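Straws, Jars and a Very Good Sunday

April 14, 2019

I have been looking forward to writing this one all week! If you've been reading for a while you know I have a soft spot for small supplies. Napkins, stirrers, sugar packets, those little wooden forks -- anything that comes by the bagful and ends up all over the bottom of a cupboard. And today Kanako and I finally got to the drinks shelf for the Pondville block social, and I'm still happy about it as I sit here with my feet up.

Some background for new people. Our street does a social every spring and another in November, and for the past few years the drinks have been my department. I love it. I make a big batch of ginger lemonade and a big batch of iced barley tea (my grandmother's way, with a pinch of salt), and Kanako Kamata from two doors down does something different every time. Last fall it was a cold plum drink that people are still asking me about, and no, she won't give me the recipe either.

The drinks have always been great. The supplies have been a mess. I would turn up with three tote bags, and the straws would be in a bag inside a bag with the top twisted shut, and somebody would untwist it and leave it on its side, and off they'd go, rolling under the pitchers and onto the grass. Last November I picked straws out of a hedge.

So this year: jars!

Why jars

I tried a few other ideas first. A tall drinking glass works for a handful but tips the second you put in more than that. A cutlery caddy is fine if you don't mind the straws flopping over in every direction. I even bought a proper straw dispenser, the kind where you lift the lid and they fan out like a flower, and it was adorable, and it jammed.

Clear plastic jars with a wide mouth turned out to be the thing. They weigh next to nothing, they don't shatter if a kid knocks one over, and you can see at a glance when you're running low. The threaded neck is a bonus -- a screw lid keeps everything covered on the walk over, and then you just take it off and set the jar out. I'd been saving mine from the bulk cookies I get at Jellport, and it took a good soak in warm water with baking soda to get rid of the cinnamon smell. Let them air out overnight with the lids off. I'd say two nights if you had anything with garlic in there.

How we do it now

I used to grab straws a few at a time and drop them in, which takes forever and you end up with half of them crossways. Kanako's method is so much better. I'm going to write it out properly because my sister Sachiko has asked for it twice.

1. Wash your hands and wipe the table, then set the jars out with their lids off and put away. You want them open and waiting before you touch the straws.

2. Keep the straws in their bag. Stand the whole bundle upright, push the plastic down until the tops are showing, and gather the bag in around the lower part with both hands. The bag gives you something to hold, so your fingers stay off the ends people drink from.

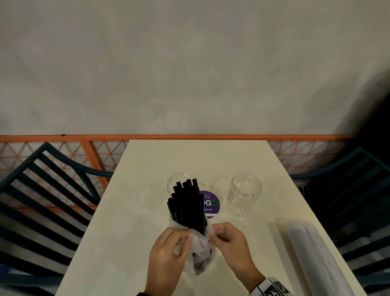 3. Tap the bundle down gently on the table, still in the bag, to even up the tops. They won't come out perfectly level and it doesn't matter one bit.

4. Hold the bundle over the jar, slide the bag away from the bottom, and lower the straws in all together. If it feels tight, stop and take a small pinch out for the second jar. Forcing them in bends the ones at the edge.

5. Fold the empty bag flat and tuck it in your tote. It comes in handy later for the sticky stirrers!

We went with black straws again because I like how they look in the lemonade, all that yellow with one dark line through it. Sachiko thinks they're gloomy and wants stripes. She is welcome to bring stripes.

Next up is the napkin situation, which involves a basket, a smooth river rock and a strong opinion of Kanako's about folding. I want to try it on a windy day before I say anything more. And if anyone has a good way to keep wasps off a pitcher without covering it in foil, please leave me a comment. I'll be making ginger syrup on Thursday and would love to test something out.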